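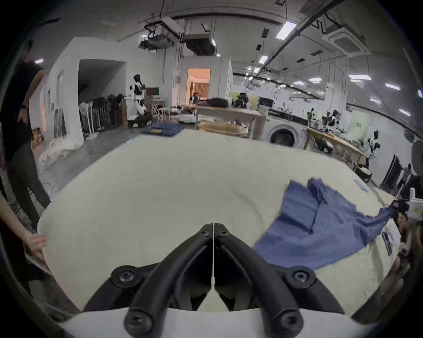 Aus der Werkstatt: Der Greifer, der nicht loslassen wollte

Im April haben wir in Sarnberg gelernt, dass ein Greifer sehr genau wissen kann, wo ein T-Shirt liegt, und trotzdem keine Ahnung hat, wann er es wieder hergeben soll. Beim Faltprojekt Gedari meldete die Software nach jedem Durchgang brav »Backen offen«. Die Backen waren zu. Wer daraufhin am Stoff zog, zog den Greifer gleich mit.

Aufgefallen ist das erst beim Durchsehen der Daten. Von 163 Aufnahmen enthielten 19 einen Öffnungswert, der mit der Wirklichkeit nur entfernt verwandt war. Der Schuldige: ein Encoder, der nach einem Firmware-Update seinen Nullpunkt vergessen hatte und seither bei exakt 100 Prozent verharrte. Vollständig geöffnet, immer, bei jedem Kleidungsstück. So viel Optimismus hätten wir auch gern.
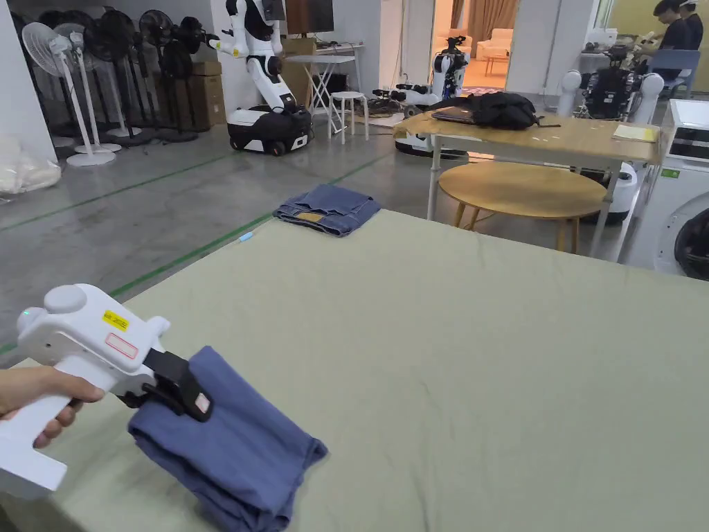
Unangenehmer ist die zweite Hälfte der Geschichte. Die Klemmkraftbegrenzung hängt am selben Signal. Ein Greifer, der sich für offen hält, sieht keinen Anlass, beim Schließen vorsichtig zu sein. Erwischt hat es nur einen Ärmel und einen Fingernagel, beide sind wieder vorzeigbar. Ins Störungsbuch kam der Fall trotzdem, als Ticket 3769, mit dem Vermerk »Sicherheit« und einem Ausrufezeichen, das in der Vorlage nicht vorgesehen ist.
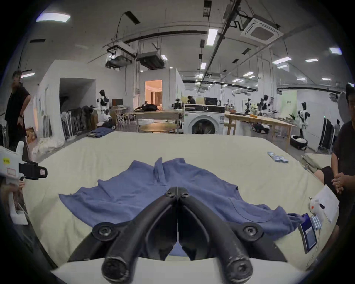 Bis die Kollegen in Gondville die neue Firmware freigeben, gilt deshalb: vor jeder Schicht einmal von Hand nullen, Finger weg von den Backen, solange der Griff unter Spannung steht, und bei Widerspruch zwischen Anzeige und Augenschein dem Augenschein glauben. Die betroffenen Aufnahmen sind gesperrt und werden wiederholt. Wer noch Geräte aus der Parsa-Serie im Schrank hat, prüft bitte auch dort den Encoder und trägt das Ergebnis in die Liste am Eingang ein, möglichst leserlich.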